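# desk-sorting-notes

Reference notes for sorting small desk items (printed cards, packets, cables) into a compartment organizer. Maintained by Niloufar Parsa for the Sharifi office.

## Setup

- One desk, light wood grain, laptop kept open near the center
- One cardboard organizer, open top, cardboard partitions
- Packets and cards start on the desktop, outside the organizer

The organizer goes in front of the laptop so that every compartment can be reached from either side of the desk.

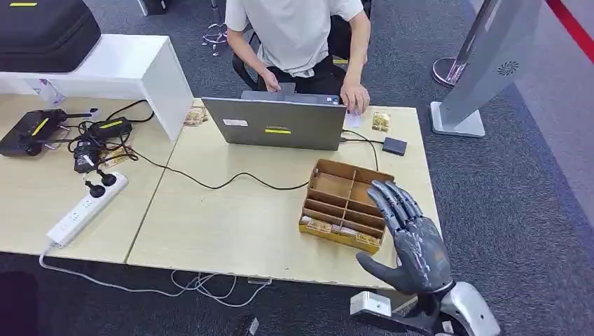
Cables are excluded from sorting while anything is plugged in. Packets go in first, printed face toward the front. Cards go in last, one compartment per type.

## Labels

| label | use |
|---|---|
| `card_printed` | any card with text or a photo |
| `card_blank` | no printing on either side |
| `packet` | small sealed or folded package |
| `other` | everything else |

Fan cards are `card_printed`. Record the title line as printed, in the original script, e.g. `Blink家族 粉丝身份证`. Do not translate it in the label field; use `notes`. Text that is partly covered is entered up to the last legible character.

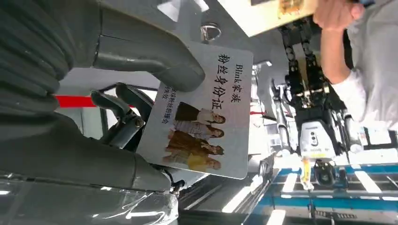 Tavion Crenshaw asked in review whether fan cards should get their own label, as they tend to be kept apart from business cards. Left open for v3. Until then, put `fan` in `notes`.

## Known issues

- `other` is too broad
- Field `notes` is truncated at 300 characters on export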